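Home | About | News | Hire | Contact

July
By the Irton press desk

IRTON TO OPEN FURNISHED ROOM SETTINGS TO SMALL FIRMS AND CHARITIES

Irton has confirmed that its ground floor hall will be made available for hire as a series of furnished settings, beginning at the end of July. The service is intended for makers, small firms and charities that need a well-lit place in which to show household goods to buyers, but which do not have premises of their own.

Hirers will be able to take a table and its lamp for a single morning, or reserve a larger part of the hall for up to 6 days. Furniture, lighting and a stock of decorative pieces are included in the charge. The stock has been put together over the past two winters and now runs to 37 pieces, among them vases, lamps, bowls and trays. Each has been entered in a register with a note of its size and any marks or chips.

Flowers may be ordered through the hire office or brought in by the hirer. Arrangements in pale colours have been chosen for the opening weeks, to stand in the darker glazed and polished vases in the collection. Larger vases are to be moved by Irton staff only.

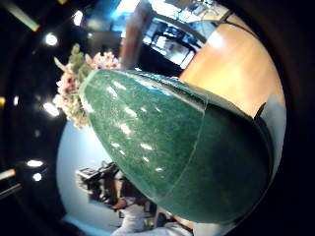

Tables and lighting

The main tables are of wood and may be used with or without a cloth. Table lamps with white shades are provided for hirers who prefer a softer light at close range, and the ceiling lights can be set separately by the duty manager on request. Changes to the ceiling lights should be asked for before 9 am on the day of hire.

Small goods such as cups, jars, bottles and fruit may be set out directly on the tabletop. Hirers are asked to use mats under anything that may leak or stain, and to keep candles and other open flames out of the hall. Phones and chargers may be used at the tables, provided that leads are kept clear of the walkways.

The furniture was supplied by Oller, and the lamps were rewired and tested by Oddsson before being placed on the register. Dravska will be responsible for cleaning the hall between bookings. All three firms have been appointed for a first term of 2 years, after which the arrangements will be reviewed.

Trygve Björklund, head of lettings at Irton, said: "We have received a steady number of requests from people who make good things at home and have nowhere suitable to show them. A plain hall with a folding table does not help a buyer to picture a cup or a lamp in use. We hope that the new settings will be of practical help, and that the charge will be within reach of a person working alone."

A trial was held earlier in the year with 7 local makers, who were each given a table for one day and asked to report on the light, the height of the furniture and the time needed to set up. As a result, the time allowed for setting up has been doubled and a trolley has been bought for use between the loading door and the hall.
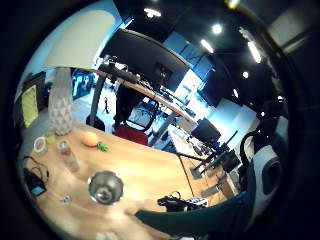

Adel Saber said that a table already furnished with a lamp had made setting out much quicker, and that buyers had been more willing to pick up a cup or a bottle and handle it. The trial had also shown, Saber added, that the hall would benefit from more shelving near the entrance, where bags and boxes could be left during a showing.

Irton has accepted the point about shelving and expects the work to be finished before the first bookings. A lockable cupboard will be fitted at the same time for hirers who wish to leave goods overnight. Goods left in the hall remain the responsibility of the hirer.

Booking

Applications are open now. A form can be collected from the hire office or requested by post. Applicants should state the kind of goods to be shown, the number of tables required and whether flowers are wanted. Registered charities will be offered a reduced charge on morning bookings. A deposit is payable on all bookings and will be returned once the pieces on loan have been checked against the register.

Visits to view the hall may be arranged with the hire office, which is open until 4 pm.

Issued by the Irton press desk. Requests for interviews should be addressed to the press desk in writing.

We use cookies to improve your visit to this website. Accept | Manage settings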